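Sleep tracker users wanted, including the unconvinced

Plenty of wristbands now claim to tell you how well you slept. We have read the leaflets and we are not persuaded. Vulero is looking for 200 adults to help us find out whether the scores mean anything at all.

You would wear a Sellero band for 7 nights and fill in a short paper diary each morning before looking at the number it gives you. Please don't peek. Past studies we have read let people see the score first, and then seemed surprised when they agreed with it.

You can take part if you are over 18, live within reach of our Pimentel office and don't work nights. You needn't own a tracker or think much of them. We won't offer advice on your sleep, and we make no promise that yours will improve.

We pay £300 once the band and diary come back, and nothing for half a diary. The maker has no say in what we publish.

Write to the Vulero study desk by Tuesday, May 15, 2018. Bands go out in July.

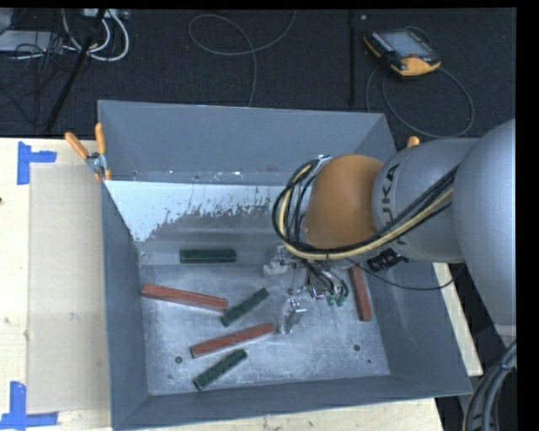
Travel to the office is paid on top, if you keep your tickets.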